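A basket is enough

When I moved to Minenden, I had one drawer for combs, pins and creams, and I could never close it. In Kartha my mother kept such things in a small basket with a handle. I laughed at this for years, and now I think she was right.
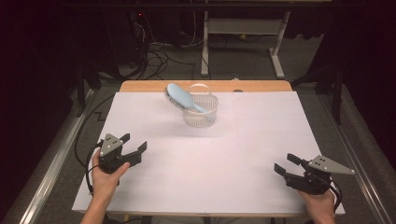 A drawer hides what we own, so we buy it again. A basket shows everything, and when it is full, we must decide. I paid 40 for an organizer with many compartments, and I only learned to forget things in smaller spaces.

Some friends say that open storage collects dust. It is true - but dust can be wiped away in one minute. I prefer this to searching every morning.

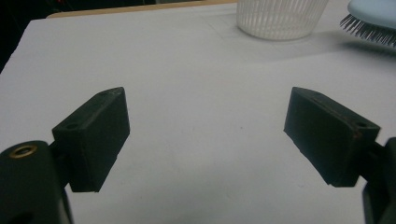 What about shared homes?

In a shared home I would give each person one basket, and leave the table clear at night.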